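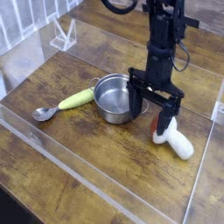 A small steel pot and a thick-handled spoon on the tabletop.

About Stellthorpe

We write about kitchen things, mostly the cheap and ordinary ones, and we don't trust the box. "Easy grip" can mean anything. So can "professional".

Alina Bratu started the page in July with 26 spoons and a bad opinion of most of them. Sibusiso Hlongwane handles the pots – he doubts every wire handle until he has carried it full across a room.

We pay for what we try. The list now runs to 246 items, and 48 of those we would buy again. Makers write to say that number is unfair. Maybe, but we haven't changed it yet.

Disagree with a review? Write in and tell us which pot.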